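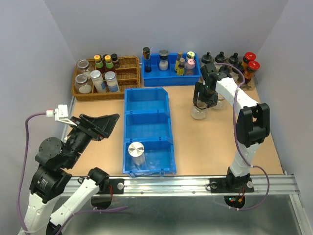
Bench, basket at the back left, blue bin in the middle.

8 January 2022

Worked on the fantasy football projection sheet for the Bravinville league. Vichien sent me the corrected list, 117 players, and I loaded it again from zero. 47 of them had the old team still written, so the targets per game were wrong for these.

Changed the weight of the last four games to 60 percent. Running backs look better now, tight ends look worse. I don't trust the tight ends yet.

Trade value of rookie picks: Andix table and Hiltard table disagree by 2 rounds for late firsts. I keep Hiltard for now.

To do: ask Vichien Paisan which injury list he used in August. Run the kickers again.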